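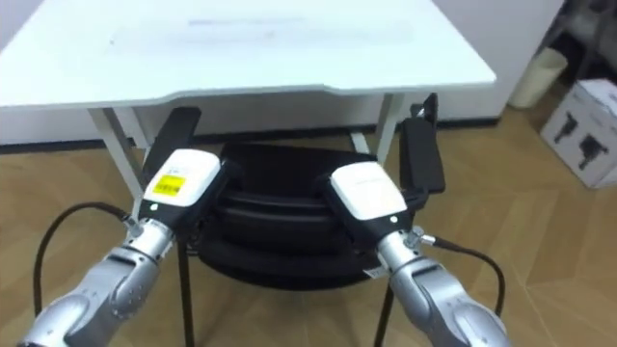 Monday, May 20, 2024

Can a machine wipe a table yet? I get asked this at dinners, usually by someone who is at that moment looking at a dirty table. The short answer is yes, on a good day, if the table is where the machine thinks it is. The long answer takes up the rest of this post.

I have spent most of the spring on a two-arm setup whose only assignment is tidying around a small white table. Wiping the top is the headline task. Pushing in the seat and clearing small objects are secondary. The software side runs on a policy trained from teleoperated demonstrations, with a planner underneath that handles collision checks and refuses motions it dislikes. The planner refuses a lot of motions.

Start with geometry, which gets less attention than it should. A human wiping a table leans over it. The shoulders are above the surface, the forearm comes down at a comfortable angle, and the elbow has nothing to hit. Fixed arms with shoulders below the surface have to come up past the front edge first, then over, then down. Every approach begins under or in front of the tabletop, so the riskiest part of the job takes place before any wiping begins. If the height estimate is a little low, a finger meets the underside of the table. If it is a little high, the first contact is late and the cloth drags across nothing.

We lost most of February to this. The depth estimate on a plain white surface is poor because there is very little texture for the matcher to work with. The edge is easy to find and the middle is a guess. Add a white wall behind and the far edge becomes a guess too. Rory Laing, who wrote the calibration code, proposed fitting a plane from the front edge and the visible legs and ignoring the interior altogether. It is a crude method and it has held up better than the learned one.

The front edge of our table also dips in a shallow curve toward the middle. A person would never register this as an obstacle. The edge fitter assumed a straight line, averaged the curve into it, and placed the edge slightly off at both ends. The fix was four lines. Finding it took nine days.

Then there is the mark. Toward the back of the top is a faint smudge, gray-blue, easy to overlook, and it has become our de facto benchmark. A policy that wipes in neat rows will pass over it once and declare the job finished. A person looks, sees that it is still there, and goes back and presses harder. That second step requires the system to notice a low-contrast patch, decide that it is dirt and not a shadow, and change the force it applies. Each of those is tractable alone. Chained together they fail often enough to be tiresome.

Numbers, for those who want them. The current policy was trained on 2803 demonstration episodes. Over the last 40 evaluation runs I scored two things separately: coverage, meaning the cloth passed over the whole top, and result, meaning I could not find the test mark afterward under the desk lamp. Coverage succeeded in 59 percent of an earlier and larger batch and has improved since, but I am not going to quote the newer figure until the runs are repeated with the table moved. Result is worse than coverage in every batch I have scored. I suspect this gap exists in most published wiping demos, and that it is not reported because coverage is what can be measured from the log.

The seat is the second problem. It is a black, rounded, ridged thing on thin black metal legs, and it lives under the table between the arms. To a camera it is mostly a dark blob. The ridges give some shading under good light and none under bad light. The legs are narrow enough that the depth sensor drops them intermittently, so the planner's map shows a floating cushion with nothing holding it up. The planner is then happy to route a forearm through the space where a leg is. We now inflate anything dark and thin by a generous margin. This has stopped the collisions and has also removed a good part of the usable workspace, with the result that some reaches toward the table legs are now rejected as impossible when they plainly are not.

Pushing the seat in is another matter again. Annag Matheson ran the teleoperation for most of those episodes and her approach was to use both grippers, one on each side, and push evenly. The policy learned to do this about as well as one could hope while the seat starts out centered. Rotate it a little and the two arms disagree about which way is forward. One pushes, the other waits, the seat turns, and the episode times out. With one arm the failure is slower but similar.

Cables deserve a paragraph. The external ones loop out from the side of each arm, and the slack that is correct in one pose is too much in another. Our collision model does not include them. I have considered modeling each as a fat cylinder and keep postponing it, as the inflated seat has already used up most of the spare room. For now there is a soft limit on two of the wrist joints and a habit of watching.

What about commercial machines? I have been following two. Birkora is selling a countertop arm aimed at cafes, and Senano has a mobile base that is supposed to do light tidying in offices. I saw the Birkora unit run for an afternoon in a shop that makes packed lunches. It was reliable at one motion on one counter, with fixtures bolted down so that nothing could drift. For a shop floor that is a fair trade. You can bolt down a counter. You can tape a rectangle on the floor and tell the staff where the tray goes. A kitchen at home has none of that, and the chair is somewhere else every evening. I have not seen the Senano machine outside its own video, so I will leave it there.

My own estimate, for what a blog estimate is worth: single-surface wiping in a fixed workplace is ready now, provided somebody checks the result. Wiping a household table with chairs around it is a few years out, and the obstacle will be the chairs – thin legs, dark upholstery, small unplanned rotations. Force control on stubborn marks sits somewhere between. It needs better sensing at the fingertip than we have, and I would rather spend money there than on another camera.

Next on the list is rerunning the evaluation with the table shifted by a hand's width in each direction, then with a patterned tablecloth to see whether the depth problem goes away or just changes shape. Rory expects the tablecloth to bunch up on the first stroke. I expect the same, and have set aside an afternoon for it.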